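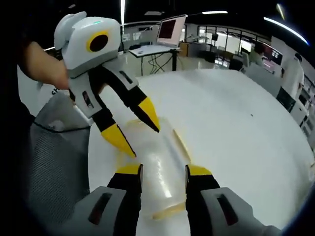 Clear container on the round table, one gripper at each end.

Can machines do the boring chores yet? (Rament workshop board)

nygard_fan, 2019-12-21
In our shop we pack 200 plastic containers per day by hand. My boss has read about Wandon and asks if a machine can take over this work. I think clear plastic is still too difficult, because a camera sees mostly the reflections. What is your experience?

tolvmeter
I disagree a little. We have one Prukance arm since November and it handles clear lids well. It cost us 2,855 for the fingers and the mounting only, but it works.

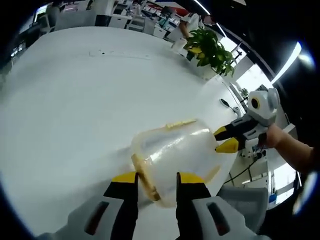

Cloudy container, lying tilted, with the open end toward the second gripper.

nygard_fan
Lids are flat. A round thing can roll away when you touch it from one side. Does your arm also pick up containers which lie down?

tolvmeter
No, I must admit it. They come standing in a tray.

oldbench34
Then it is the tray that does the work. At home it is the same story: my dishwasher is a good machine, but who fills it?

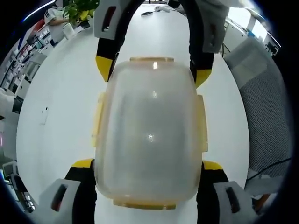
Reply 5, by kettle_and_co
I would not be so negative. Two grippers can hold a soft container at both ends, and this is already half of the task. For the speed I have no good answer. Please try it with 34 pieces before you promise something to your boss.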